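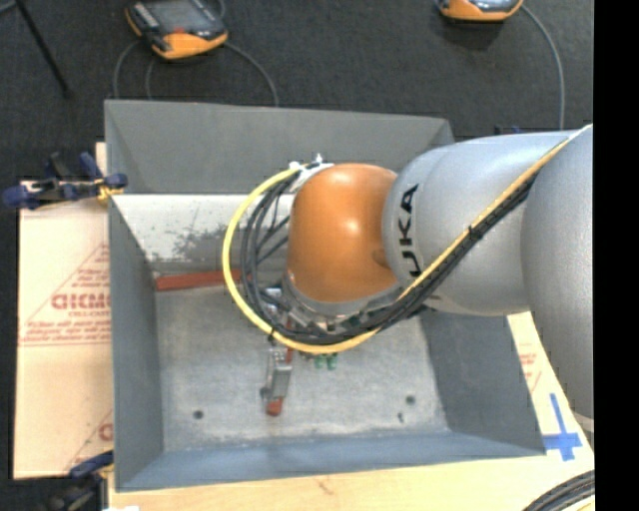 Tarkine Radio Theater to bring back "The Sutter Boarding House" for its 65th anniversary

JULLARD — Tarkine Radio Theater will restage "The Sutter Boarding House," the half-hour radio comedy that made vaudeville fiddler and comic Otis Potell a household name across the state. The run opens in August at the Jullard Playhouse and marks 65 years since the last episode went out live.

Potell was born above his father's shoe repair shop in Jullard and left school at 14 to play violin in a touring pit band. He began telling jokes between numbers when a juggler missed a train, and within a year the jokes had pushed out most of the music. The radio show followed. In it he played a landlord who kept raising the rent and never managed to collect it.

No complete recordings of the series are known to exist. The new production is based on carbon copies of the scripts, which were kept by Potell's niece and given to the theater last year. Many pages carry cuts and new lines in pencil, and the cast will perform the lines as they were changed.

"He was a careful writer and he cut his own best jokes if they slowed the show down," said Graziella Orlandini, artistic director of Tarkine Radio Theater and director of the production. "We put one or two of them back for the first rehearsal and then took them out again. He was right."

Each evening will include 2 episodes with an intermission. Sound effects will be made live on stage, and a five-piece band will play the original opening theme along with the short violin breaks Potell used to cover scene changes. The actors will stand at microphones with scripts in hand, as the radio cast did.

A lobby display will show script pages, a contract, two letters from Potell to his sister and the violin he played on the air. The display is free and opens one hour before each performance.

Tarkine has also printed 1000 copies of a booklet with the full text of the first episode and a short account of Potell's life. Copies will be sold at the box office while they last.

Performances begin at 7:30 p.m. Tickets are on sale now at the Jullard Playhouse box office. Group rates and large-print programs are available on request — please ask when booking.

Tarkine Radio Theater produces live staged readings of radio comedy and drama. The company is based in Jullard.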